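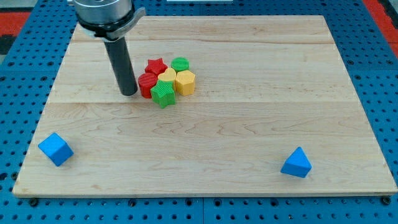 A Planton tabletop cell with a single-finger tool over the maple work board. Small ribbed blocks are grouped near the finger, with two larger blue blocks toward the front.

Planton publishes setup and care procedure for its tabletop pushing cell

BRERNEVIER, 18 September 2021 – Planton today released the full setup and care procedure for its tabletop pushing cell, the small robot station it supplies to teaching labs and research groups. The procedure covers the table, the board, the tool and the blocks, and it replaces the short start sheet that shipped with earlier cells.

The cell is built for one kind of work. An arm with a single straight finger moves blocks across a flat board by pushing them. It does not grip or lift. Most faults reported to the company's service desk come from the board or the finger, and the new procedure spends most of its pages on those two parts.

Table and board

The base of the cell is a blue table with a regular grid of holes. Owners are asked to level the table first, with the arm powered down, and to check it again after the arm has been bolted in place. A table that was level when bare can tip slightly once the arm is on it.

The work board is light maple, glued up from several planks. Planton chose solid wood for its stiffness and because a worn face can be sanded and used again. The seams between planks need attention. A seam that has lifted will catch the edge of a small block and turn it, and on a log file this looks like a control fault. Owners should run a straightedge across every seam once a month. If light shows under it, the board should come off for sanding.

Boards should be wiped with a dry cloth. Water, oil and furniture polish are not to be used. Polish in particular leaves patches where blocks slide farther than they should, and it takes a full sanding to remove.

The finger

The tool is a black cylindrical finger held straight down under a metal housing, with a clamp bracket at the side. Changing a finger takes five steps:

Move the arm to the service position and lock it.
Loosen the clamp screw until the finger turns freely by hand.
Draw the old finger straight down and wipe the seat clean.
Push the new finger up until it stops, then tighten the clamp.
Run the tip height routine before any other motion.

The last step is the one most often skipped. The finger has to travel just clear of the wood. Set too low, it scores the board. Set too high, it can ride over the edge of a small block. The height routine touches off at nine points on the board and stores the result – if any point differs from its neighbors by more than the limit shown on screen, the routine stops and asks for the board to be reseated.

Fingers should be looked at under a good light at the start of each working day. A flat spot on the side is normal after long use, and the finger can be rotated in its clamp to bring a fresh side forward. A chipped or bent tip means the finger is finished.

Blocks

The small blocks are 3D printed in red, green and yellow, in shapes that include stars, cylinders, a heart and a hexagonal prism. Their ribbed surface comes from the printing. Rough strings or blobs on the underside should be trimmed with a blade and the block tried on the board by hand. It should slide smoothly and stop without rocking.

The larger blue blocks, among them a cube, have smooth faces and are less trouble. They do pick up dust. Owners should wipe them along with the board.

Spare print files are included with the procedure. Planton asks that replacements be printed in the same colors as the originals, as the overhead vision software uses color to tell blocks apart. After a new block is added, the color check should be run under the same room lights that will be used for work.

Tested at Somia

The procedure was tried out over the summer at Somia, the company's training site, on a cell that completed 2,627 push runs with the new routine in use. The finger was changed whenever it reached 300 runs on one side and had no fresh side left. The board was sanded once in that time. Staff at the site also rewrote two sections of the draft after first-time users misread the order of the clamp and height steps.

"We wanted a document that a lab technician could follow on a first day with the cell," the company said. "The start sheet assumed too much."

Availability

The procedure is free to all current owners and can be requested from the Planton service desk in Brernevier. Printed copies ship with every new cell from today. A service kit with fingers, a clamp screw, sanding sheets and a straightedge will go on sale in December through Kanaan, which handles parts orders for the company.

Owners of cells with the earlier two-screw clamp should ask for the supplement, as the finger change is done in a different order on those units.

About Planton

Planton builds small robot cells for teaching and research. Its workshop and service desk are in Brernevier, with a training site at Somia.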